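Cloutier Marsh Wildlife Group
Minutes of the October meeting, held in the back room at Savano, Thursday, 7.30 pm

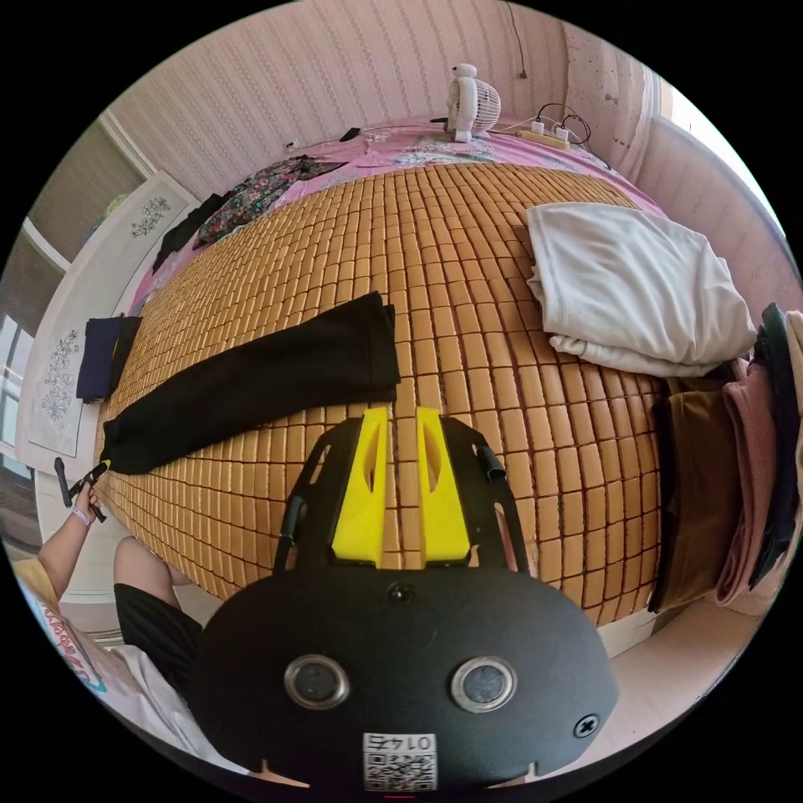
Who decides when the lower meadow is cut?
The grazing tenant and the group agree a date between them each summer, and it goes up on the gate two weeks beforehand.

Apologies
Received from the parish council, as is traditional.

Minutes of the last meeting
Agreed as accurate, after the word "heated" was changed to "full" under the item on dogs.

Matters arising
The otter sign at the bridge has been corrected and now shows an otter. The old one has been offered to anybody with an interest in stoats.

Water levels
The sluice at the Brolteck end is still stuck half open. The drainage board has written to say that it is aware, which is what it wrote in spring. The secretary will write again and enclose its own letter. In the meantime the snipe seem quite pleased with the arrangement and the tenant does not.

Fencing on the east bank
Zosard has quoted for replacing 20 posts and rehanging the gate. The meeting thought the price fair until somebody read the second page. It was proposed that the group buy the posts and do the digging itself. Carried, with 15 in favour and two against, both of whom own spades.

Lapwings
A long discussion. The view from the farm side was that rolling in April cannot be put off for a bird that may not turn up. The view from the other side was that it might turn up if the rolling were put off. A trial strip along the north ditch will be left alone until the end of May - width to be settled on site, in boots, with a tape measure.

Dogs
Deferred. The chair noted the time.

Mink rafts
Clay pads need changing before the first frosts. The raft by the pumping station has drifted into the reeds and is being used by a moorhen. Left where it is.

Any other business
The hall key is missing again. The bird hide needs a new bench, or fewer people on the present one.

Next meeting
Same room, same time, second Thursday of next month. Dogs to be taken first.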